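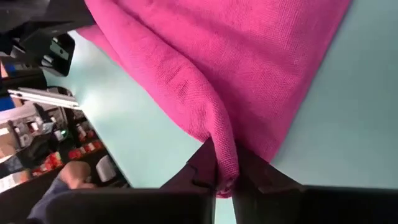
Before you unpack the Flasard countertop water filter, clear a work area next to the sink and make sure you can reach the faucet without stretching. The base of the filter has four rubber feet, but the housing is glossy and scratches easily when it is laid on its side. Spread a cloth over the tabletop first. A woven one with a fine grid, like the pink one shown, is fine, and folds and creases in it do no harm. Lay the housing on the cloth with the inlet facing you. Leave the protective film on the front panel until the last step.

Check the box against the packing slip. It should hold the housing, the lid, one filter cartridge (part 1601), the inlet hose, the outlet hose, the diverter valve, two adapters and a bag of washers. If a part is missing, write to the Jirnex service desk in Jenesberg with the number printed on the slip. The store cannot supply single parts.

CAUTION: Use the filter with cold water only. Hot water will damage the cartridge and can loosen the hose fittings.

CAUTION: Do not use the filter on a faucet with a pull-out spray head.

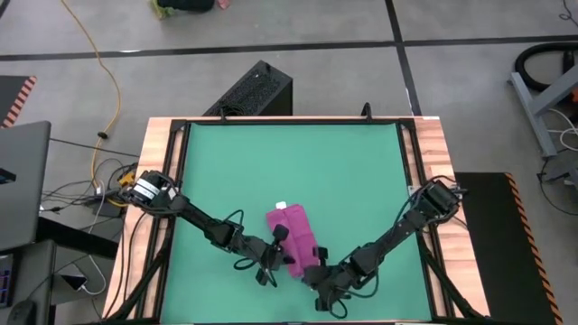 SECTION 2: INSTALLATION

2.1 Choosing a place for the filter

The filter must stand upright on a flat, level surface that will hold its weight when full. Keep it out of direct sunlight and away from the stove. The inlet hose is long enough for most kitchens. Do not extend it with garden hose or other tubing, as these may not be safe for drinking water.

Leave 400 mm of free height over the lid. You will need it to lift out the cartridge.

2.2 Fitting the diverter valve

1. Unscrew the aerator from the end of the faucet. Turn it clockwise as seen from the front when you look down on it. If it is stuck, wrap it in a rubber band or a piece of tape and use pliers gently.

2. Take out the old washer. Check that no part of it is left inside the faucet.

3. Try the diverter valve on the faucet by hand. If it does not fit, use one of the two adapters. The brass adapter is for faucets with an inside thread, and the plastic one is for faucets with an outside thread.

4. Put a new washer in the valve and screw it on. Hand tight is enough.

5. Run cold water with the lever pointing down. Look for drips at the top of the valve. If it drips, take the valve off, seat the washer again and repeat.

Note: Keep the old aerator. You will need it if you move house or take the filter out of use.

2.3 Installing the cartridge

1. Wash your hands.

2. Turn the lid counterclockwise and lift it off. The sealing ring should stay in the groove in the housing. If it comes away with the lid, press it back into place.

3. Remove the wrapper and both end caps from the cartridge.

4. Lower the cartridge into the housing with the arrow pointing up. Push down until it clicks.

5. Replace the lid and turn it until the two marks line up.

2.4 Connecting the hoses

Push the inlet hose (white) onto the side port of the diverter valve and the other end into the port marked IN. Push the outlet hose (blue) into the port marked OUT and let the free end hang in the sink. Pull lightly on each hose. It should not move.

To release a hose, turn off the water, press the collar in with two fingers and draw the hose out.

2.5 First flush

1. Turn on the cold water slowly and move the lever on the valve to the side.

2. Let the water run through the filter for 20 minutes. Gray or cloudy water at the start is fine carbon dust and is harmless. You can use it on house plants.

3. Turn off the water and dry the outside of the housing. Wait a few minutes, then check the lid and both ports for leaks.

4. Peel the film off the front panel.

If the water is still gray after the flush, run it for another five minutes. If that does not help, take out the cartridge and check that both end caps were removed.

2.6 When to change the cartridge

Change the cartridge after six months, or sooner if the flow becomes weak. In areas with very hard water it may last only four. Write the month on the sticker supplied (for example, December) and put it on the back of the housing. After an absence of two weeks or more, flush the filter for five minutes before drinking from it.

Spare cartridges are sold singly or in pairs. Order by part number.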